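**Call for participants: Kirui Fluid Intake Study, Phase 2**

Garnside is recruiting adults for the second phase of the Kirui Fluid Intake Study, a diary study of what people drink, in what amounts, and at what times of day. Fieldwork is run by Garnside from its Jornenau office. Data processing is done by Onetti under a separate contract. Enrollment closes at the end of November or when 2,000 participants have completed the entry questionnaire, whichever comes first.

Phase 1 enrolled 1,904 participants. It used a paper diary with fixed categories (water, coffee, tea, milk, juice, soft drinks, alcohol, other). The "other" category absorbed more entries than the design allowed for, and serving sizes were recorded too coarsely for the analysis of evening intake. Phase 2 replaces the fixed categories with free-text entries, coded afterward by Onetti staff, and asks for container volume separately from the amount consumed.

## What the study measures

The main outcome is total fluid intake per 24-hour period, split by beverage type and by time block. Secondary outcomes are:

- intake during working hours compared with intake at home
- the share of each container left undrunk
- caffeine and sugar intake, calculated from product data where available
- change in intake between the first and second diary periods

The study doesn't test any product or treatment. Participants should not change what they drink for the duration of the diary. No advice on diet is given at any stage, and individual results are not interpreted for participants.

## Who can take part

You can apply if you:

- are 18 or older
- live within the Jornenau mail delivery area and expect to stay there through both diary periods
- can read and write English well enough to complete the diary (labels and product names may be in any language)
- have a phone or tablet that takes photos, or can borrow one on diary days

You can't take part if you are on a fluid restriction ordered by a doctor, are receiving dialysis, or are enrolled in another study that records food or drink. Pregnancy is not a reason for exclusion but must be stated on the entry form, where it is handled as a separate analysis group. One person per household may enroll. Phase 1 participants are eligible and should quote their old participant code.

Shift workers are under-represented in the Phase 1 data. Applications from people who regularly work between 10 p.m. and 6 a.m. will be processed first.

## What participants do

1. Complete an entry questionnaire covering age, height, weight, work pattern, and usual drinking habits.
2. Attend one briefing at the Jornenau office, where the diary and a measuring cup are handed out. Briefings are held in the morning and in the early evening.
3. Keep the diary for five consecutive days, starting on the date printed on the cover.
4. Repeat the diary for another five consecutive days after a gap set by the study team.
5. Return both diaries and the measuring cup by prepaid mail or in person.

Each drink gets its own line. A line contains the start time, the name of the drink, the container type, the container volume, the amount consumed, and the place. Water taken with medication counts as a drink. Soup doesn't. Ice is ignored unless it melts and is drunk. If a drink is shared, record your own portion only.

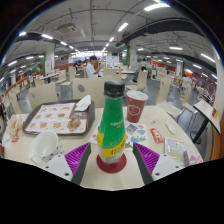

*Bottled and cup drinks go on separate lines.*

Drinks that last longer than an hour are entered once, at the time of the first sip, with the finish time in the notes column. A refill is a new line even when the same container is used. Where a cup has no printed volume, write the size name used by the seller ("small", "medium") and leave the volume column blank – the coding team will fill it in from the seller's published sizes. Don't estimate from memory on the following day. A missed drink is entered as "missed" with the approximate time and no volume.

For drinks prepared at home, use the measuring cup once per container and write the result inside the front cover. After that, the container name is enough ("blue mug, full"; "blue mug, half"). Milk, sugar, and syrup added to coffee or tea are recorded in teaspoons or tablespoons on the same line. Alcoholic drinks are entered in the same way as everything else, with the percentage by volume if it is printed on the container.

## Product names and photos

The coding team matches each packaged drink to a product record by brand, variety, and volume. In Phase 1, the most common reason for an unmatched entry was a product name shortened by the participant to a single word such as "soda" or "tea." Write the full name from the front of the package. Where the name is in a script you don't read, take one photo of the largest lettering and one of the nutrition panel, write "photo" in the name column, and upload both on the same day. Flat packages rarely cause trouble.

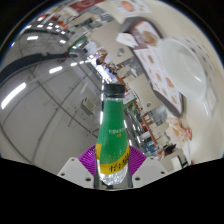 Records for imported drinks are incomplete, and the coding team may have only the uploaded photos to work from. Color alone doesn't identify a product, and neither does the cap. On a curved bottle, turn the lettering to face the lens before taking the photo, and take a second photo from the side if the text runs around the body. A green wrap with large Chinese characters on a yellow band can usually be read from the characters, but a small white line higher up is easily lost to blur, and that line may be the one that gives the variety. Check the photo at full size before uploading. Photos should not include other people, mail, payment cards, or screens. Files that do will be deleted without being coded, and you'll be asked for a replacement.

## Time and payment

The diary takes most people a few minutes per drink on the first day and less after that. The briefing lasts one hour. Participants receive a payment after each diary period, provided that at least four of the five days are complete. A day is complete when it has a wake time, a sleep time, and a signed line at the bottom of the page. Days with very few drinks are valid and are paid in the same way. Payment rates are listed on the consent form, which is sent before the briefing.

Travel to the briefing is reimbursed at the public transportation rate. Drinks bought during the diary periods are not reimbursed.

## Data handling

Diaries are stored under a participant code. The list linking codes to names is held by Garnside in Jornenau and is not shared with Onetti. Uploaded photos are kept until coding is finished and then deleted. Coded data, without names or addresses, is kept for later analysis and may be released to other research groups on request.

You may withdraw at any time without giving a reason. If you withdraw before the second diary period, you can choose whether the first diary is kept or destroyed. After the two diaries have been merged and the link list deleted, individual records can no longer be found or removed.

## How to apply

Request an entry form from the Jornenau office by mail, by phone, or at the front desk between 9 a.m. and 4 p.m. State the following:

- your zip code
- your usual working hours
- whether you took part in Phase 1
- whether you prefer a morning or an evening briefing
- any access requirements for the briefing room

Applicants are told within two weeks whether a place is available. Those who meet the criteria but can't be placed go on a reserve list and may be contacted until enrollment closes. Large-print diaries are available and should be requested on the entry form.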